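Gingham

Gingham is a medium-weight, plain-woven cotton cloth, usually with a small check made from dyed and white yarns. The colour is in the yarn before weaving, so both faces of the cloth look alike.

Manufacture

Equal bands of dyed and white yarn are set in the warp and repeated in the weft. Where two dyed bands cross, the colour is solid; where dyed crosses white, a half tone results. At Ostcombe, a mill town with 21 weaving sheds at its peak, narrow checks were woven for shirts and aprons.

Uses

Gingham is used for shirts, dresses, tablecloths and curtains. Larger checks are more common in furnishing.
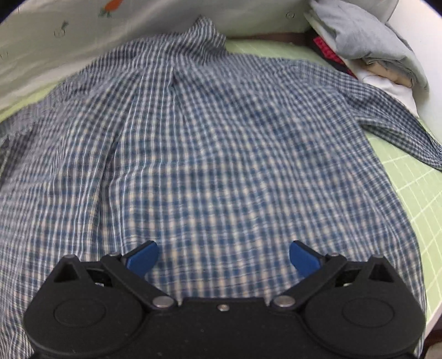 A shirt in a small blue and white gingham-style check

See also: Madras; Plain weave; Tattersall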